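Okay, week 6, and I promised we'd get away from the lecture slides and talk about how people behave around a two-arm cell (and how they should!). Beathag Sutherland ran this unit before me, and most of the rules are hers. I've just argued with a few of them.

Start with cables. Any loop that hangs off an arm gets checked at both ends of its travel, at slow speed, before you run a single program. Do that Monday and do it again after lunch.

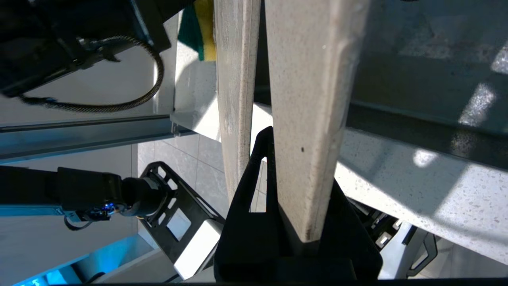
Shared Workspace Rules

With two arms on one counter, only one of them closes on a part until you've tested the handoff. I know, it's slow. Do it anyway. Write down the grip force you set, and if you change it, write that down too, with your initials. Three clean runs at low speed, then you can ask me for more.

Narrow gaps are where I get fussy. If a fingertip has to go between two panels, go in straight, stop, and look before you move sideways.

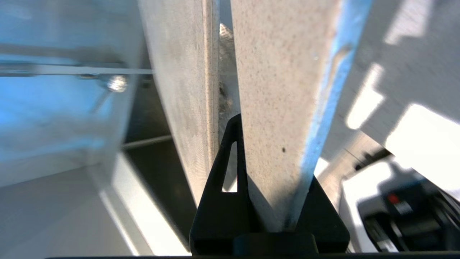

Speckled boards are hard to read for scratches, so run a clean fingertip along the edges once the arms are stopped and locked out. Locked out, please, and I mean the tag with your name on it! Evander Rennie has the spare tags in the Stestdale lab until 8.

Reading for next time: the Veltico cell checklist, section 3.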